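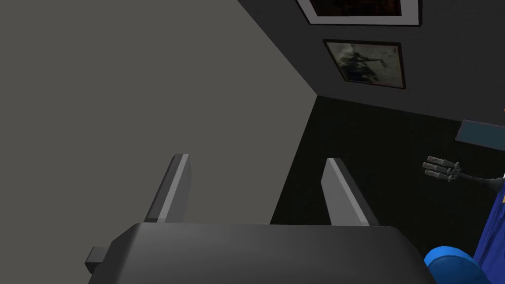 Always look at the wrists first, came the advice from somewhere behind me before we had even found our seats, and if the two wrist views look wrong then don't bother with anything else until they're put right. I wrote it down on the back of my parking ticket, and it ended up being the best note I took at the Omenik open day.

Posted 2020-07-04

I had driven 70 miles to Cestent expecting to stand behind a yellow line and watch metal arms swing around, and I'll admit to a small pang when our group was led upstairs to a room of desks and big screens. The cell we had come to see is called Gernness, and it lives in software: a two-armed robot in a furnished bedroom, every plank and candle of it computed. The pang lasted until somebody put the coffee down and started the morning checks, and after that I don't think I looked away for an hour (my coffee went stone cold).

What I hadn't understood is that a simulated cell needs looking after in much the same way a real one does. Nothing wears out, of course, and there isn't any grease, but things drift. Somebody changes a setting on a joint for a good reason in October and by spring the arm is stopping short of the furniture. So there is a routine, kept in a plain binder, and the first page of it has six steps.
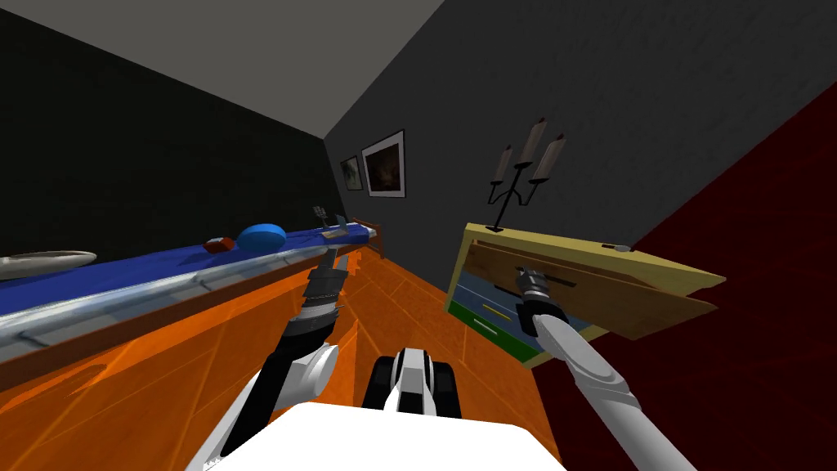
The first step is to load the room fresh and let everything settle before either arm is asked to move. Objects are placed a hair above the surfaces they belong on and allowed to drop, and if one of them jitters or sinks, its contact settings get a look before anything else is done. Then the joints are run one at a time through their travel, left arm and then right, with the numbers scrolling past in a side window. I couldn't follow the numbers at all, but our guide read them the way my mother used to read a knitting pattern, and stopped the run twice to go back over a shoulder.

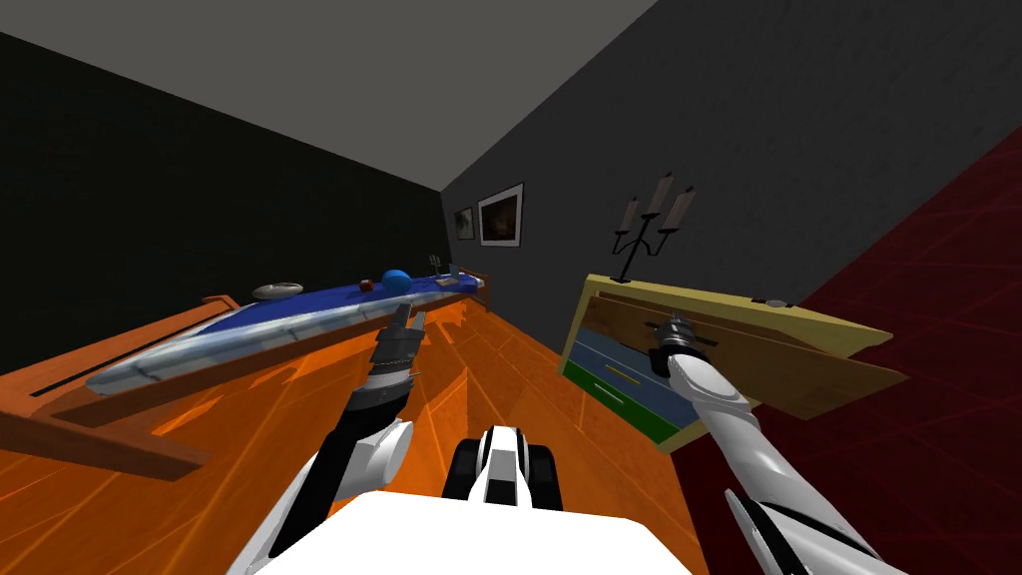
Drawers are where most of the trouble comes from, we were told, and I can well believe it after the troubles I've had with the ones at home. A drawer in the simulation has a slide, a stop and a bit of friction, and all three have to agree with what the gripper is doing or the whole thing sticks, or flies open. The upper drawer of the chest is a good test piece, and with the right gripper right up close to its wooden front you can judge whether the fingers are lined up with the furniture before any force goes into it. I was a good deal more worried about the candelabra with its three white candles standing on top! Apparently it earns its keep, though - a thin stem like that will show a knock to the dresser sooner than any number on the screen.

When a fault does turn up, the repair is done on a copy, never on the cell everyone is using. The log we were shown was up to entry 326, and each entry says what was changed, what the old value was, and whose initials are against it. A fair few of them simply say "put back." 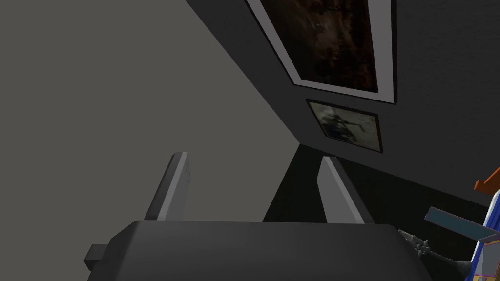 The last job is setting the wrist cameras. Each one has to sit at the same place on its gripper in every run, and the check is to bring it up on the big screen with a saved view beside it and flick between the two. If the fingers jump, even slightly, the mount gets typed in again from the drawing. It took 8 minutes for the pair, with a lot of questions from us in between, and I was pleased to have my parking ticket note explained at last.

We finished in the Admasu room across the hall, where there were sandwiches and a long conversation about friction that I only half understood and enjoyed very much. Omenik asks visitors to sign up ahead of time, and the stairs are steep, so do ask about the elevator - it's around the back by the loading dock and there's no sign for it.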